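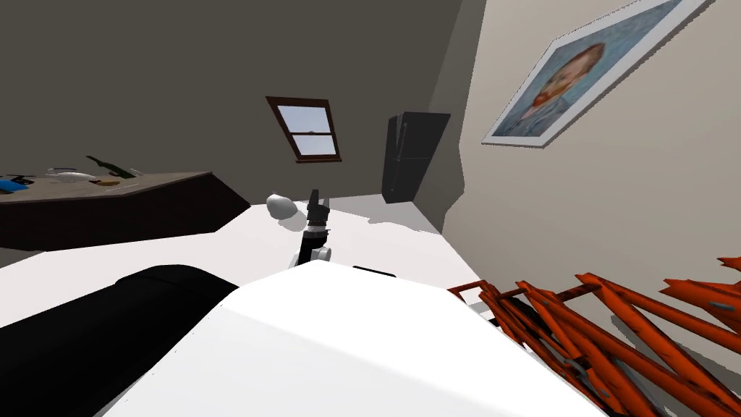
Grimonus goes to school, and so do we

As of December 1, 2018, the rental prep crew at Prutthorpe has a new trainee called Grimonus. It has two arms and has yet to set foot in the building. For now it lives in a simulator on the second floor, tidying rooms that don't exist, while the rest of us tidy the ones that do.

Tamás Kelemen spent eleven years carrying furniture for Ivari before he was moved to a desk to supervise it. His new title is Practice Lead. His back approves. He reviews the practice runs, tags the bad grasps and sends them back, and he is up to 2,061 tags, which he mentions at lunch.
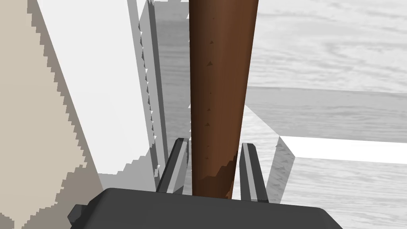 What changes in March

The first real unit starts on the small stuff: vases, bottles, rods, anything light enough to be boring. Sofas remain a human privilege. Shifts stay as they are, but 4 of us will rotate through the review desk, and the old packing sheet is gone. Please stop printing it.
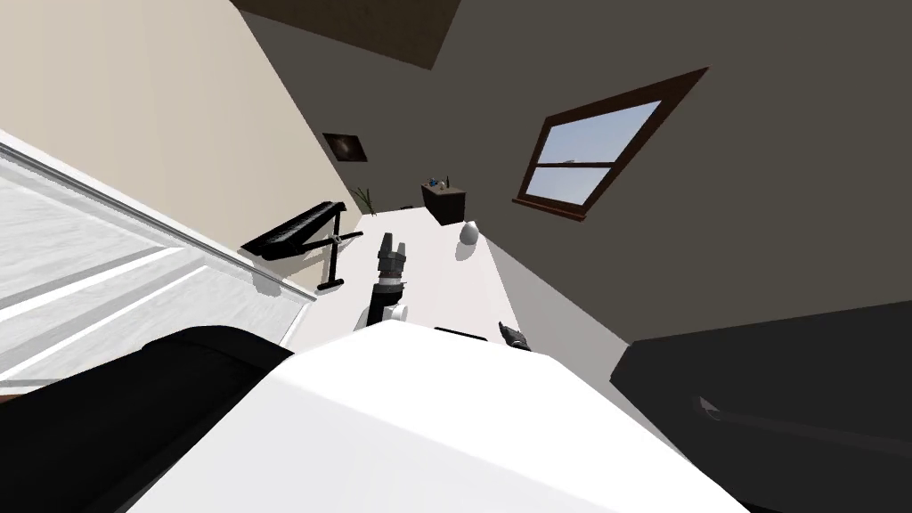 Training for the desk takes an afternoon, plus however long you need to stop tilting your head at the screen. You'll watch runs, mark where the fingers ought to have gone, and write a short note saying why. "Bad" is a short note, but Tamás would like a few more words than that.

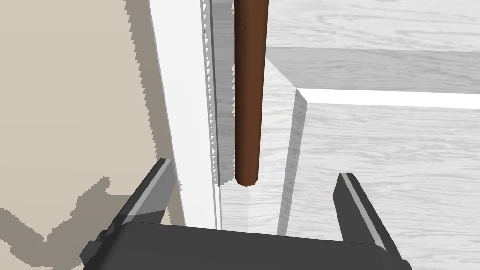

The target is 500 reviewed runs per person before the unit arrives. Hours at the desk are paid at your normal rate (yes, we asked, and then we asked again in writing). Sign up on the sheet by the Lý storeroom, and bring your own mug.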